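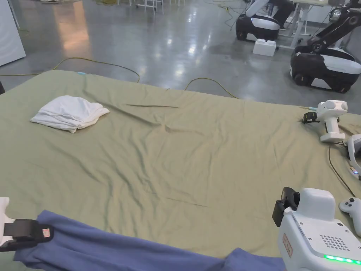 White cloth on a green-covered surface.

I got about twenty minutes with the Bautista fly-half in July, right after morning training, and she ate a banana through most of it. She'd just played her 49th match for the club and wanted to talk about kicking, so we talked about kicking.

"I was awful at it," she told me. "In my first season at Vommont I missed 6 in one game. My mom drove up for that one!"

I remember that game (I was in the stand, freezing) and it wasn't all her fault, but she won't hear it. She moved her run-up back a step, quit looking at the posts, and by spring she was landing them from the touchline.
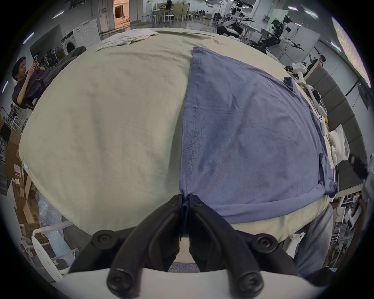

The move to Bautista came later, and she says she nearly turned it down. "I liked my apartment. I liked the bakery. I'm 33, I don't need a big adventure."

So what changed her mind? The coach called during dinner and asked how she'd defend against Ovton's back row, and they were still at it when the dishes were dry. Bautista then beat Ovton at home in front of 1169 people, which she calls the loudest crowd she's ever played for.

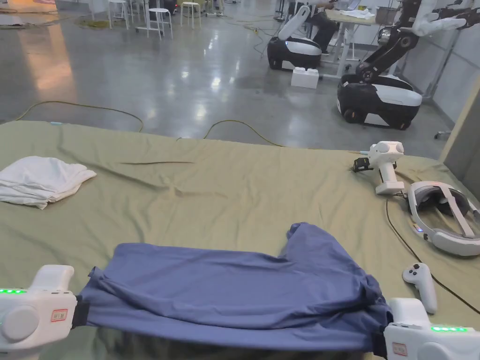
Blue garment held between two grippers.

I asked about retirement, because I had to. She laughed at me. "Ask me after the Ovton away game. If my knee's okay, I'm signing again."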